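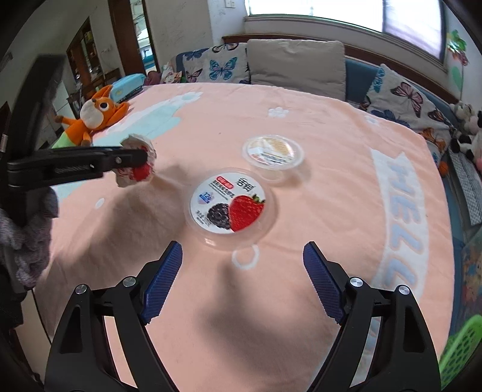

My budget for grippers this spring was 753 pounds, and I want to write down how I spent it before I forget the reasons.

At first I looked at a ready pair from Bulletti. It is a good product, I think, but the delivery was 14 weeks and the spare finger pads are sold only in sets of 6. So I asked Collet for a price on the bare jaws and ordered the pads separately from Vallari. This came out cheaper, even with postage paid two times.

My mistake was the small things. I did not plan for screws, straps or a second charger, and they ate almost all what I had saved. Next time I will keep a part of the money aside for this from the first day.

Nultum still has not answered my email about the 3 year guarantee. I will ask them again in April.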